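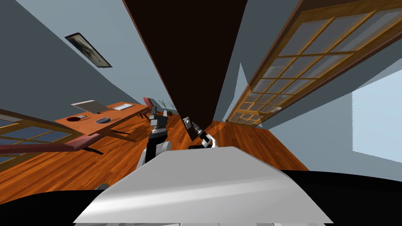 *Rendered room view, tall dark brown panel in the middle*

Notes from the Grasteck open day, Pickering, 9/13/24. Typed on the GO train home so excuse the mess.

Got there late, parking was full, missed the welcome and the coffee. Joined the second group. Our guide was Gorazd Spahić, finishing line supervisor – good talker, hard to hear over the extractors. They hand out ear plugs but no headsets. Bring your own muffs if you go.

**Veneer room.** Best part by far. Walnut and white oak mostly, stacked in flitch order so the leaves match across a run of doors. Humidity kept up all winter, Gorazd says February is the month they fight with. Lost 80 sheets one year to splitting when a humidifer quit overnight.

**Press.** The new one is a Prokia, replaced two old ones. Didn't see it run, they were changing the platens. Cycle time on the sign was 200 seconds, which seemed long to me but the guy beside me said fine for thick cores.

**Finishing.** Water-based now, all of it. Smell much better than I remember from the old Grerari plant. Colour samples along the wall, could have stayed an hour. The darker browns look muddy under their lights – asked for a loaner board to see at home, they said email.

**Dispatch.** Quick walk through. Almost 3,799 doors out last year, a lot to schools and condos. Racks on wheels, felt on every rung, smart. Stealing that for our shop.

Lunch was sandwiches and butter tarts. Ran out of the tarts before group 2 got up there, so that was us.

To do: email re sample board, ask about minimum order on odd heights, find out who makes thier felt racks. Also price for the rift oak, forgot to ask. Next open day not set yet, they'll put it on the mailing list.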